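Langat洗濯・収納見学会に行ってきました

ずっと気になっていたLangatの見学会に、ようやく参加してきました。場所はTrurumsteadの駅からバスで22分、川沿いの古い倉庫を改装した建物です。ふだんは衣類の洗いと保管を請け負っている会社なのですが、年に2回だけ、春と8月に中を見せてくれます。去年の8月は申し込みに出遅れてしまったので、今回は案内のメールが来たその日に返事をしました。参加費は2,000円、お茶とお土産がついてこの値段ならありがたいです。

受付でスリッパに履き替えて、まず通されたのが洗いの部屋。石けんの匂いがふわっとして、それだけでもう来てよかったという気分になりました(単純ですね)。ウールと綿では水の温度も脱水の長さもまるで違うという話を、係の方がゆっくりした口調で聞かせてくださって、後ろのほうで何度もうなずいてしまいました。うちではつい全部まとめて標準コースに放り込んでいるので、耳が痛かったです。

次が乾燥と仕上げの部屋で、ここは暑い! 上着を脱いで腕にかけて歩きました。Trestovという名前の仕上げ台があって、社内で長年使いながら改良してきたものだそうです。台の縁がゆるく丸くなっているので、袖を引っかけずに回せるのだとか。触らせてもらったら、思ったよりやわらかい手ざわりでした。ご一緒した年配のご夫婦が、これはうちにも欲しいねえと小声で相談していらしたのが、なんだかほほえましかったです。

保管の部屋は一転してひんやりしていて、静かでした。棚の間を一列になって歩きながら、防虫のこと、湿気のこと、ハンガーの肩幅のこと。ハンガーの話だけで10分は続いたと思います。私はこういう細かい話が大好きなのでまったく退屈しませんでしたが、お昼前だったので、おなかが鳴らないかとひやひやしていました。

お昼はVivusettiという隣の食堂でいただきました。見学会の日は席を取っておいてくれるので助かります。豆のスープと丸いパン、それに酢漬けの野菜。パンは外がかりっとしていて、おかわりしたかったのですが、午後もあることだしと我慢しました。帰りに買って帰ろうと思っていたら、戻ったときにはもう売り切れていて、いまだに少し悔やんでいます。

さて、午後は楽しみにしていた「家でのたたみ方」の時間です。大きな工場の機械を見るのも面白いのですが、私の目当ては最初からこちらでした。会場は居間のようにしつらえた部屋で、青いソファがあって、丸いテーブルの上でトレーナーをたたみます。テーブルの天板がグレーに小さな白い星の模様で、これがかわいらしいのです。真ん中あたりには丸いIHコンロがはめ込まれていて、鍋もできるし洗濯物もたためる、うちの食卓もこんなふうだったらいいのにと思いながら見ていました。

お題になったのはクリーム色のトレーナーで、袖口の近くに濃い色の「5」という数字がついています。トレーナーというのは厚みがあるぶん、袖の始末で形が決まるのだそうです。先に胴を平らに広げて、裾を折り返して、袖は一度持ち上げてからそっと置く。引っぱって寄せると肩のところにしわがたまるので、浮かせて運ぶのがこつだと教わりました。

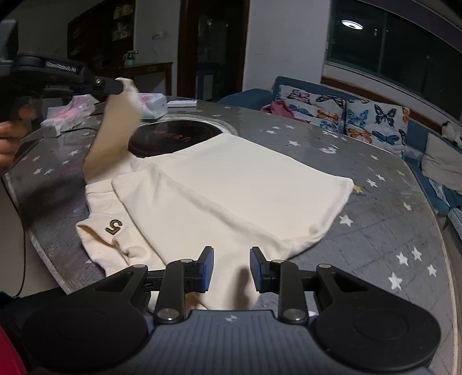 私はこれまで、袖を先に内側へ折って、それから胴を三つ折りにしていました。それでも別に困ってはいなかったのですが、引き出しを開けるたびに肩のあたりがもこもこしているのは気になっていて、長年の謎が解けたような気持ちです。裾の折り返しも、きっちり端をそろえようとせず、手のひらで軽くなでるくらいでいいとのこと。厚手の生地は、少しくらい波打っていても重ねれば落ち着くそうです。几帳面な方ほど力を入れすぎるんですよ、と言われて、几帳面でもないのに力ばかり入れていた私は笑うしかありませんでした。

最後にお茶の時間があり、お土産に小さな石けんをいただきました。全部で6時間近く、途中で座る時間もあるので、歩くのが苦手な方でも大丈夫だと思います。ただ、仕上げの部屋と保管の部屋の温度差がかなりあるので、脱ぎ着しやすい服で行かれるといいですよ。

帰りのバスは1時間に3本。1本逃したので、川を眺めながらしばらく待ちました。家に着いてすぐ夫のトレーナーを全部引っぱり出してたたみ直したら、引き出しがすんなり閉まるようになりました。次の8月の回も、また申し込むつもりでいます。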